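I had meant to write about tomatoes this month, but then the council at Butholm went and agreed to let the navy use the old harbour for an exercise, and told the rest of us by means of a notice taped inside the library door. So, politics it is!

The vote was 3 to 2. I have nothing against sailors (my uncle was one, and a very good cook), but I do think that if a supply ship is going to sit outside your kitchen window for most of September, somebody might mention it before the mooring buoys go in. The papers for the meeting ran to 91 pages and the ship was on page 30, under "Quayside, misc." I read the whole lot with a pot of tea and a biscuit tin, and I'm still cross about the misc.

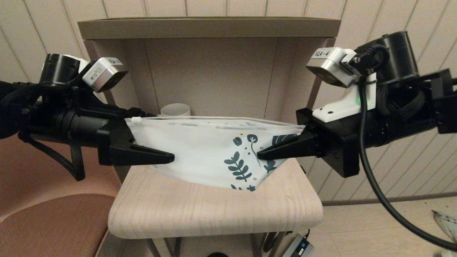 Birgit Wegener wrote to me after my last post and said I was being unfair — the fishing boats had been asked, she told me, and most of them were glad of the dredging the ministry is paying for. Fair enough, Birgit. I hadn't known about the dredging, and it does need doing, as anyone who has tried to get out past the Merna steps at low water will tell you.

But asking the boats isn't the same as asking the town, is it? Damián Lozano, one of the two who voted against, wants an open meeting before the next exercise is agreed, and I'll be going along to that if it happens. I've written to the clerk to ask for a date. No answer yet, though I did get a very polite automatic email at six in the morning.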